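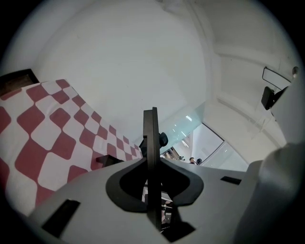
Lisboa, 20 de maio de 2020

Fendent publica resultados de portabilidade de crédito à habitação relativos ao primeiro trimestre

A Fendent, entidade de intermediação de crédito, divulga hoje os dados trimestrais sobre transferências de crédito à habitação entre instituições. No período terminado em março foram concluídos através da sua plataforma 662 processos de transferência, contra 589 no trimestre anterior. O apuramento considera apenas processos com escritura realizada e distrate da hipoteca anterior confirmado.

O prazo mediano entre a entrega da documentação completa e a escritura fixou-se em 41 dias. A contagem exclui os pedidos em que o cliente solicitou a suspensão do processo e aqueles em que foi necessária uma segunda avaliação do imóvel.

A maior parte das transferências concluídas diz respeito a contratos com taxa variável. Nos processos em que o cliente optou por mudar de regime, a passagem para taxa mista foi mais frequente do que a passagem para taxa fixa. A Fendent não publica valores por instituição de destino, por força dos acordos de confidencialidade em vigor com os bancos parceiros.

Os pedidos de simulação entrados na segunda metade de março registaram uma alteração de perfil. Diminuiu o peso dos pedidos com reforço de capital e aumentou o dos pedidos destinados exclusivamente à redução da prestação mensal. Estes pedidos ainda não têm reflexo nos números do trimestre – os respetivos processos serão contabilizados na data da escritura.
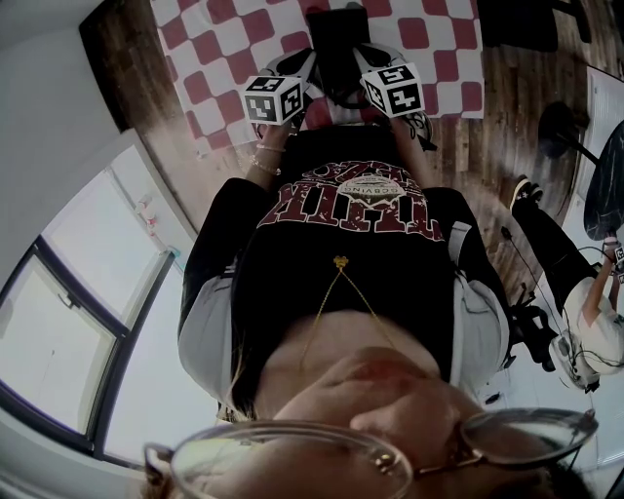

A comissão de reembolso antecipado continua a ser o encargo mais vezes assumido pela instituição de destino, seguida do custo de avaliação. O imposto do selo e os emolumentos de registo, quando devidos, são apresentados em separado nas simulações, de modo a permitir a comparação entre propostas com prazos diferentes.

A partir do próximo trimestre, o tratamento estatístico passa a ser assegurado pela Kallell, que substitui a Brennan nessa função. A metodologia mantém-se inalterada e a série histórica não será revista. A recolha documental continuará a ser feita na aplicação Cemer, cuja versão 2 admite a assinatura eletrónica da ficha de informação normalizada e o envio remoto de comprovativos de rendimento.

Os clientes com processos em curso não têm de repetir a entrega de documentos. As propostas já aprovadas conservam as condições e o prazo de validade indicados na carta de aprovação – qualquer prorrogação depende de decisão da instituição mutuante.

Notas metodológicas

Um processo corresponde a um contrato transferido, independentemente do número de titulares. Os contratos multiopções associados ao mesmo imóvel são contados em conjunto com o crédito principal. Os valores são provisórios até à publicação do trimestre seguinte.

Contacto para a imprensa: Gabinete de Comunicação da Fendent, Lisboa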